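Nidley, 15 years on: the small film that wouldn't go away

Fifteen years this September. Doesn't feel like it. Nidley came out on a wet weekend against two sequels and a cartoon, played on 17 screens, and was gone from most of them before the reviews had been read. I saw it at a teatime showing with my sister and a man who slept through the first half. We came out and walked past our bus stop, still talking.

If you've never seen it, the plot fits on a beer mat. Woman goes home to sell her late father's ferry. Nobody will buy it. Her ex-husband, who runs the chip shop, offers to help and is no help at all. They row. They paint the wheelhouse. There's a wedding, not theirs.

Darnell Abernathy wrote and directed it, his first feature after years of telly. He'd had the script in a drawer since leaving college and says he was "too embarassed to show it and too stubborn to bin it". The Strömberg company put up the money on one condition – lose the last scene. He shot it anyway, on the final evening, with whoever was still about.

You know the one. The two of them on the slipway, sharing a bag of chips, arguing over whether the engine sounds different. No kiss. No music either, until the credits.
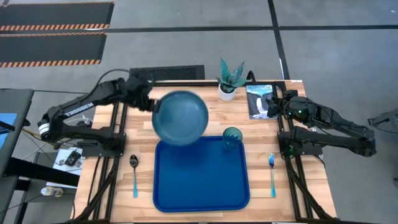 "They wanted a kiss," Abernathy tells me over the phone, in between school run and dentist. "I said these people have been married. They've done all that. What they haven't done is sit down." He laughs. The producers gave in after a test showing in Wendameck, where the audience stayed in their seats until the lights came up.

The critics were split. Too slow, said some, and the middle does sag – the business with the harbour master could lose ten minutes and I say that as a fan. But the talk is wonderful. People interrupt each other. They forget what they came into the room for. Half the romances made since have tried to copy it, and you can hear them trying.

Then the long second life. Late-night telly, a cheap DVD, a run at the Wolesano festival where it picked up the audience prize three years after anyone had expected it to win anything. Abernathy still has a folder of letters, 87 at last count, mostly from couples. Some had got back together. One had split up, quite happily, and wanted to thank him.

He's made four films since, all bigger. He doesnt pretend to prefer them. A sequel has been offered twice and turned down twice, though he'll admit to a few pages of notes about the daughter.

A cleaned-up print goes round the smaller cinemas this autumn, with the harbour master scenes left in, sadly. Take someone you've argued with. And stay for the credits, the song's lovely.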